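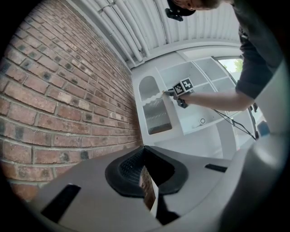 Brick wall, white pipes along the top

wbatista – February 7, 2025
Does anyone seal indoor brick? Ours sheds grit. Westora quoted me 4,000 for 2 walls.

Simone Bragança
Don't seal it yet. Vacuum, brush, then check the mortar. Mine needed repointing – a mason did it for 200.

cendell_mike
Disagree. I sealed mine in Brallmont and the dust quit. Two coats of matte.

Simone Bragança
And if there's damp behind it? Sealer can trap that.

cendell_mike
It's an inside wall. No damp.

wbatista
Mine is an outside wall, so I'll get the mortar looked at first. Thanks both.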